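2018-01-29
Heike Stöcker

4. Bleeding the radiators

Your Rokedix heating system was filled and vented before the fitter left. Some air stays behind regardless, and over the first few weeks it collects at the top of whichever radiator is hardest to reach. If a radiator is warm at the bottom and cold along the top, it needs bleeding. If it is cold all over, go to section 6, and take a coat.

You will need the brass key from the white envelope, an old cloth and a cup. The envelope was left on top of the boiler. If it has since been put somewhere safe, any ironmonger in Skerkville will sell you another key.

4.1 Switch the system off at the wall control and wait until the radiators have cooled. Bleeding with the pump running draws in more air than it lets out.

4.2 Start on the lowest floor, with the radiator nearest the boiler, and work upwards.

4.3 Find the bleed valve. It is a small square peg at one end of the radiator, near the top, usually the end behind the sofa.

4.4 Hold the cup under the valve and wrap the cloth round the key. Turn anticlockwise, a quarter turn at most. You should hear a hiss.

CAUTION: Do not take the peg right out. It is very small, the water behind it is black, and carpets are pale.

4.5 When the hiss stops and water dribbles out steadily, close the valve. Firm is enough. The valves on the older Brandes radiators are soft brass and will round off if you lean on them.

4.6 Repeat for each radiator, including the one in the spare room that you turned off in order to save money.

4.7 Go back to the boiler and read the pressure gauge. Bleeding always lowers it a little. If the needle has dropped below the green band, top up as in section 3 -- slowly, and with an eye on the gauge and not on your telephone.

4.8 Switch on again and give the system an hour before forming an opinion.

Note: Radiators wider than 1138 mm have a valve at both ends. Bleed both. The 600 mm model has only one, and looking for the second is a popular way to spend an evening.

Note: In houses with more than 9 radiators, check the gauge halfway round as well.

Note on noise: Ticking as the pipes warm up is normal. Gurgling means there is still air in there. A steady knock is a pipe touching a joist, and Ilse Ostermann at the Brernum service desk would like to hear about it, preferably before you have had the floor up yourself.

If the same radiator needs bleeding every week, stop bleeding it. Air is getting in somewhere and the key will not cure that. Write down the dates and ring the desk.
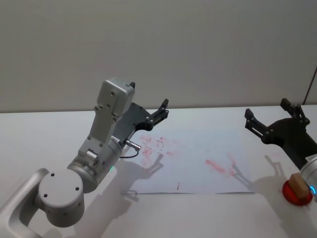 How often should the radiators be bled once the system has settled?

Once a year is plenty, at the start of autumn before the heating goes on in earnest. In between, leave them alone unless one goes cold at the top or begins to gurgle.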